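Bench Notes: The Cell Gets Its Yearly Physical

4 January 2023

The two-arm cell came back from the holidays with a lean. It wasn't dramatic. If you had walked past it with a coffee you would have said good morning and kept walking. But Rania Darwish asked it to bring both sets of fingers to the same point over the board, and the left arm arrived a little low and a little early, like a guest who wants to help in the kitchen.

Readers with long memories will recall that we wrote in November about the cell being "finished." We would like to withdraw the word.

Samer Chamoun blamed the software, Rania blamed the mounts, and Karim Boutros blamed whoever had last tightened the left base, then checked the Drallow log and found his own initials next to it. He has been very pleasant to everybody this week. The base bolts were snug on one side and decorative on the other. Fixing that took ten minutes, and redoing everything that depends on it took the rest of the day.

For those who have to do this after us, the order matters more than the log suggests. Set the base first. Then home each arm on its own with the other one parked well out of the way. Then the wrist, then the gripper, and only then bring the two together over the corkboard. Samer tried it once with the gripper before the wrist, on the grounds that it was closer to his chair, and got to do both again.

Cables are the other half of the job. The loop under each wrist needs enough slack for a full turn and not so much that it goes fishing for things on the table. We had 3 stoppages logged last quarter under "cable, misc.," a category Karim invented and now regrets. Please run each arm slowly through its whole reach after any change, and watch the cable while you do it. The arm can look after itself. If the plug at the wrist feels stiff, it is stiff. Leave it and find Ghada Haddad, who has the right tool and a drawer she keeps locked for reasons we have all earned.

Once the arms agree about where the middle is, the sticky-note job makes a good test. The left fingers have to hold a piece of paper flat while the right ones do something useful nearby, and paper is unforgiving. Too much grip and it creases, too little and it wanders off. Before the holidays the pair had got through 2,554 attempts, of which 1,944 went into the log as clean. The remainder are filed under several headings, one of which is just Samer's handwriting and a question mark.

Push pins stay in the brown tray with rounded corners. The tray stays at the upper right corner of the board. Yes, it would be handier for you on the left. You are not the one reaching for the pins.

A word about the table. Jihad Karaki has asked that the far side be cleared of anything that doesn't belong to a task, and has asked it in writing, twice. The position of this newsletter is that Jihad is correct. The position of the table is less clear. At the very least, keep the seam between the two table sections free under the board, or the cork rocks and you will spend an afternoon recalibrating a robot that was fine. Rania did this so that you don't have to, and she would like it remembered.

The new finger pads from Furamura are still somewhere between their warehouse and our front desk. Until they turn up, wipe the old ones with a dry cloth at the end of each shift and resist the urge to improve them with tape. We can tell when it's tape.

Next check is in 5 weeks. Salia has the sign-up sheet, and the line for the left base is open to anyone except Karim.

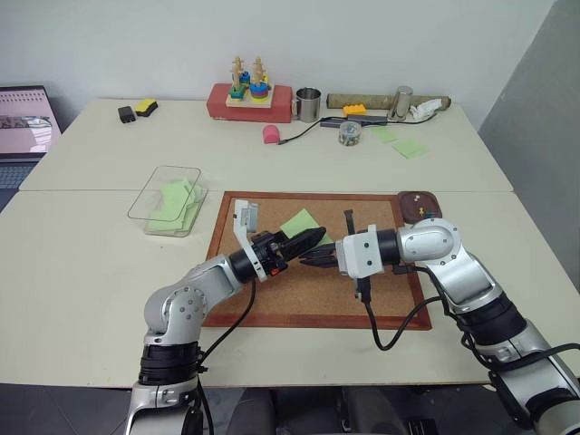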